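Osto suture trainer: a talk with Nuwan Miah

September 25, 2018

Nuwan Miah has 7 minutes before his next call, he tells me. We get closer to forty. He runs the training side at Madstead, the outfit that sells Osto – a subscription kit for surgical teams who want bench practice on a robot without begging for theater time.

What's in the box, first. Pads, thread, needles, a clamp tray, a login for the scoring software. The robot is not in the box. "People do ask," Miah says. "You need your own system, or you book ours. We do both."

Price is $800 a quarter per site. Steep for a few trays of consumables, I say. He doesn't flinch. "You're paying for the scoring. Anyone can sell you a pad. You send us the video, you get notes back inside 4 days, from a person who has done this for a living. Knot by knot."

So a human reads it, not the software?

"Both. Software does timing, path length, how often you drop the needle. It's good at that. It's lousy at telling you why your tails are all different lengths. Chaudhry wanted it fully automatic. We said no, or not yet."

Chaudhry is the hardware partner, makes the clamp tray and the camera mounts. There has been some back and forth between the two companies over who owns the video, which Miah will not get into. He does say it's settled and will be in writing by December.

On to the pads, becuase that's where the complaints were. The first batch tore. Users wrote in about it, a lot, and one hospital sent a whole carton back. "They were right. Bite too close to the edge and the stitch just pulled through. The new one holds. Still a bit slick under the light, some people hate that, I like it. Tissue is slick."

The other gripe was glare. He shrugs. Turn the light down, he says, it's in the guide, page one.

What about people who have never touched a console? Miah wants them on open and close for the first hour, nothing else. Then picking up thread. Then needle. "Everybody wants to tie on day one. Fine, tie. It'll be ugly. You've got no feel in your hands, the thread looks slack and then it snaps. You learn to read it with your eyes."

Interrupted stitches come before running ones. Short cuts before long ones. He's strict on that and the software isn't, you can skip ahead if you like, and plenty do.

Thread on the surface, jaws open, one knot at a time:
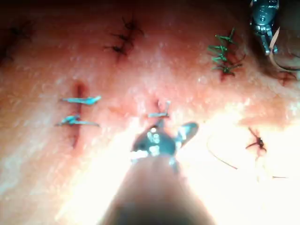
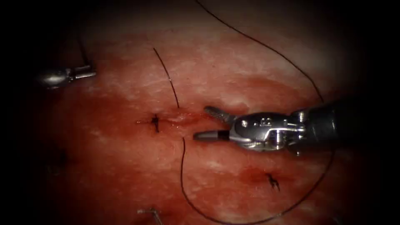
"Loose thread is what gets you," Miah says. "You leave a big loop lying around and then your other hand goes through it, or you lose the end. I tell them cut shorter than feels right. They don't. I didn't either."

The rival is Brosevia, whose kit is cheaper and comes with no feedback. He's polite about it. "Decent pads. If you've got a senior person standing behind you, buy theirs, save the money. Most of our sites don't have that person at six in the evening."

Osto is at 120 sites now. Next up is a pad with a bleeder built in, which he has been promising for a while and which leaks, currently, from the wrong end. Also a left-hand program, since the scoring has been marking lefties down on path length. He found that out from a angry email.

His phone goes. It's the call. He takes it in the hallway, comes back for his coat, and adds that trial kits ship with one scored video included, and returns are ok if the pads are still sealed.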